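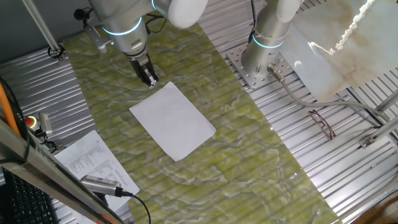 Posted by meltpoint_mo – September, 20:14 – 6 replies

Melt pressure drifting on our Bendau single screw, 60 mm, running HDPE pipe. Starts fine, then after 11 hours or so its creeping up. Screen pack changed twice. Zones all reading normal. Anyone?

gearpumpgary
Transducer. Pull it while the barrel's hot, check zero. Bet it's off.

meltpoint_mo
Zero checked at start of shift, was ok. Can check again tonight.

regrind_rat
How much regrind? We had the same on the Jallero line, more than 20 per cent regrind and the screens blinded every shift. Dropped it and the creep went.

gearpumpgary
He's changed the screens twice, read the post. If it was screens the pressure would drop back after.

regrind_rat
Did he say it didnt? I can't see that anywhere.

meltpoint_mo
Drops back a bit, not all the way. Regrind is low, mostly our own startup scrap.

salance_lane
Check the breaker plate – carbon in the holes. Ours looked clean from the front, half blocked behind. Soak in the oven overnight, don't go at it with a drill.

gearpumpgary
Still say transducer. Gaillard fitted ours with no anti-seize and the diaphragm got twisted coming out. Read high ever since.

meltpoint_mo
Right, plate out first then, sensor after. Will report back if the shift manger gives me the downtime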